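Plillmont Shared Work Facility
Table Surfaces and Tableware: Inspection Checklist with Comments
Form 597, Revision 2
Room 66
Date of inspection: April 8, 2024

Scope
This checklist applies to the long covered worktable, the side table, and the ceramic bowls used on the worktable. Electrical testing and floor finishes are recorded on separate forms. Each item is marked Satisfactory, Attention, or Not Inspected. An item marked Attention must carry a comment.

Section 1. Access and surroundings
1.1 Walkway along the open side of the worktable is clear. Satisfactory
1.2 Room lighting is adequate for handling glazed ceramics. Satisfactory
1.3 Nothing is stored under the worktable. Satisfactory
1.4 Loose items on the side table are kept back from the edge. Attention
Comment on 1.4: The side table holds a power adapter, a black electronic box with its cables, and other small items. Cables are to be gathered and small items placed in a tray. The side table is not to be used for setting down bowls, even for a short time.

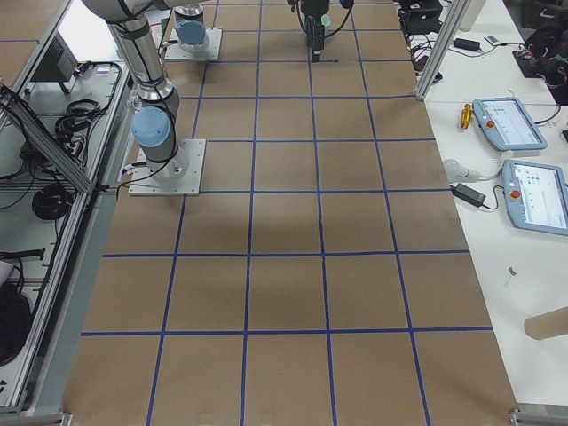 So-yul Ji asked that the tray for item 1.4 have raised sides, and noted that the flat one supplied in the fall had been returned to Wernari as unsuitable. The request is accepted. The replacement tray is to be no wider than the free space on the side table once the cables have been gathered.

Section 2. Table covering
2.1 Brown covering reaches both long edges of the worktable. Satisfactory
2.2 Covering lies flat enough for a bowl to stand without rocking. Satisfactory
2.3 Covering is free of creases and smudges. Attention
2.4 Covering is free of tears. Attention
2.5 Covering is secured underneath at the corners. Not Inspected
Comment on 2.3: Creases and faint smudges are present. These are acceptable while the covering stays firmly in place. Smudges should be left alone, as wiping with a damp cloth weakens the paper.
Comment on 2.4: One small dark spot beside a lengthwise strip of tape may be a tear or a lifted flap of tape. It is to be examined at close range and patched on the same visit. Bowls are to be kept out of the adjoining squares until this has been done.
Comment on 2.5: The corners could not be reached at the time of inspection. Carry forward.

Section 3. Tape lines
3.1 Blue tape is continuous along each line. Attention
3.2 Tape edges are pressed down. Attention
3.3 Squares remain plainly marked from one end to the other. Satisfactory
Comment on 3.1 and 3.2: Several strips show wrinkles and raised edges, and one begins with a ragged end. A raised edge can catch the foot of a bowl as it is slid. Strips are to be pressed down with a flat hand. Where a strip will not hold, the length between two crossings is to be lifted and replaced with tape of the same width. New tape is not to be laid over old.
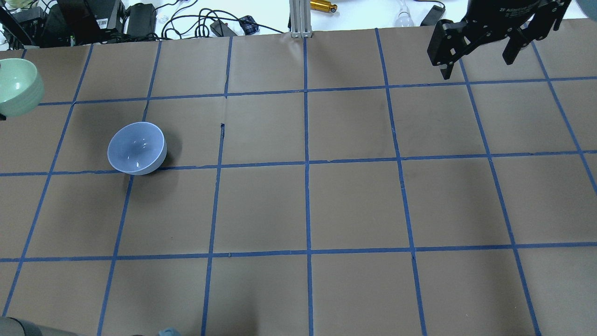
Could the replacement length be cut with scissors instead of torn? Conneely has raised this at the last two reviews, on the ground that torn ends lift first. The office agrees, and the instruction under Section 3 should be read as requiring a straight cut. Scissors are held in the top drawer of the supply cabinet and are to be signed for. Knives must not be used on the covering.

Section 4. Condition of the table
4.1 Table does not shift when leaned upon. Satisfactory
4.2 Edges are free of splinters and projecting fasteners. Satisfactory
4.3 Load notice (50 pounds per marked section, loose items) is posted at the end of the table. Attention
Comment on 4.3: The notice was on the door. It is to be moved to the table end.

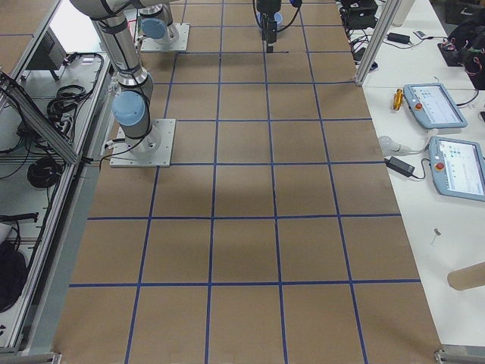
Desilberg wishes it recorded that the covering has now been patched more often than the guidance allows, and would prefer a full replacement to further repairs. The office has no objection, provided the tape grid is measured out again from the same end of the table and a new sheet is on hand before the old one is removed.

Section 5. Bowls
5.1 Rims checked by fingertip for chips before use. Satisfactory
5.2 Glaze checked for cracks under direct light. Satisfactory
5.3 Bowls stand upright and are set down singly, never stacked on the covering. Satisfactory
5.4 Bowls are kept well in from the table edge. Satisfactory
5.5 Broken ceramic container is present, lidded, and labeled. Attention
Comment on 5.5: Container present, label missing. A printed label is to be fitted before the next session.
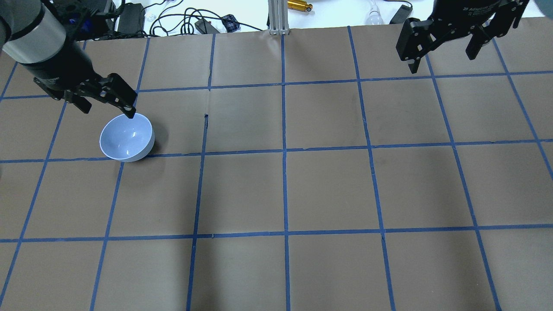
White bowl on the taped grid (items 5.3 and 5.4).

Actions carried forward
Tray for side table: on order.
Repair at item 2.4: close examination and patch.
Corners at item 2.5: inspect when the covering is replaced.
Tape: press down or replace as noted.
Load notice: move to table end.
Container label: print and fit.

Checked by: So-yul Ji
Next inspection: before the end of April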